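The Hours Are Not the Point

I have spent a good part of my working life writing about laundry, appliances and the people who sell them, so I came to robot folding with a certain attitude. I have seen the folding machine promised many times. What is different now is that nobody selling it wants to talk about the machine. They want to talk about the data.

The pitch is simple enough. Put a person in control of two robot arms. Have that person do a chore over and over while the cameras and the joint sensors record everything. Feed the recordings to a learning system, and in time the system does the chore. If it does the chore badly, record more. At Burnadow, where I was shown around for a day this summer, the slide said 800 hours, and the number was in much larger type than anything else on the slide, including the name of the task.

I asked what was in the 800 hours. The answer was "demonstrations." I asked how many of them were good. Do-yoon Moon, who was giving the talk, said that was being looked into, and moved to the next slide.

I don't want to be unfair to him. It's a hard question. But it's the only one I care about, and the industry has got into the habit of treating it as a detail to be cleaned up later. An hour of recording is an hour of somebody's hands on a pair of controls. It includes the time spent lining up, the missed grabs, the second try, the third try that was worse than the second, and the long pause while the operator thinks about what to do with a trouser leg. Some of that is useful. A system ought to see mistakes, provided it also sees how to get out of them. A lot of it is just time passing.

Clothes make it worse. A block is the same block however you set it down. A pair of pants is a new shape every time you let go of it, and from close up it hardly looks like pants at all. People who write about this work from press releases tend to imagine a tidy stream of information going into the computer. I'd like them to spend an afternoon looking at what the cameras get. 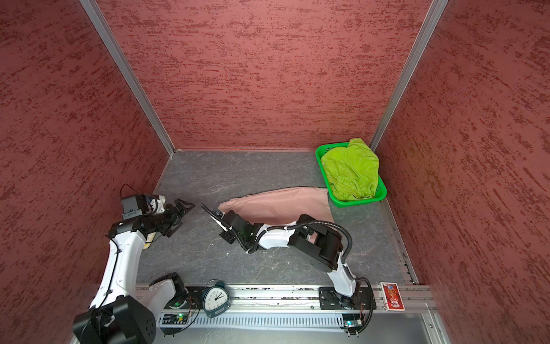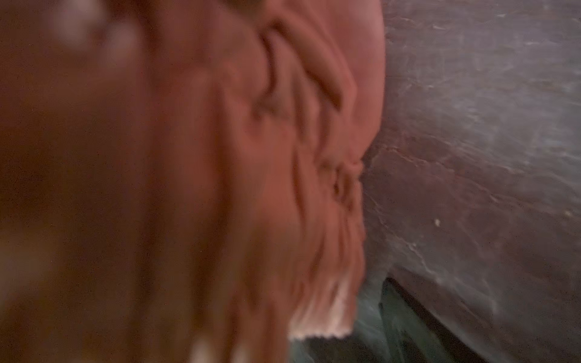 Two cameras, one session, pink cloth in both.

My trouble with the big number is that it counts every second of this at the same price. Tâm Diệp, who has operated arms for two years and was kind enough to sit with me through a long replay session, doesn't think of it that way at all. She will skip through most of a recording and then stop dead on one moment, where the cloth starts to slide and she changes the angle of the grip. "That's the part I'd keep," she told me. By her reckoning the rest could go and you wouldn't miss it. She is not asked, though. Operators where she works are measured on completed episodes per shift, and an episode is complete when the item is put where it belongs and the button is pressed.

You can guess what that does. If I were paid by the finished episode I would find the easiest way to finish one, and I'd use it all day long. I would lay the clothes out the same way each time. I would avoid the awkward corner. When a grab went wrong I'd cancel and start again, so the recording of me saving a bad grab would never exist. At the end of the month there would be a great many examples of one person doing one thing in one way under the same lights, and someone would put the total on a slide.

The usual reply is that scale takes care of it. Get enough operators and enough rooms and the odd habits wash out. Maybe so. I've heard the same thing said about customer surveys, and I used to believe it there too. Habits wash out when they point in different directions. When everybody has been trained by the same supervisor from the same sheet of instructions, with the same target on the wall, they point the same way, and more of them just makes the mistake look official.

Shufen Xia wrote to me after my last column to say that I was comparing today's practice with a perfect one that doesn't exist, and that plenty of teams do filter their recordings. I take the point. I would take it more easily if the filtering were ever described. Which episodes were thrown out, and who decided? Did they drop the ones where the grip slipped? Those might be the ones worth having. I have read a fair number of announcements by now and I can recall very few that gave the number discarded. Everybody reports what went into the barrel.

There was one small outfit, Plekbridge, that did it the other way around, at least for a while. They held a batch to 100 episodes, and two people had to watch each one all the way through and write down what the operator was trying to do at each change of grip. It was slow and they complained about it constantly. Huệ Hứa, who ran the reviews, told me they disagreed with each other far more than they had expected, often over whether a given tug was deliberate. I found that more interesting than anything I saw at Burnadow. If two people who know the job can't agree on whether a move was on purpose, I would like to know what the learning system is supposed to make of it.

She also told me that new funding came with a request for larger batches, and the notes were the first thing to go.

So when the next company shows me its hours, I mean to ask for something duller. Give me 5 episodes picked blind, from start to finish, with the pauses left in, and somebody from the floor to talk me through them. I've made that request twice so far. One company said its legal people would have to look at it. The other sent me a very nice video of a towel.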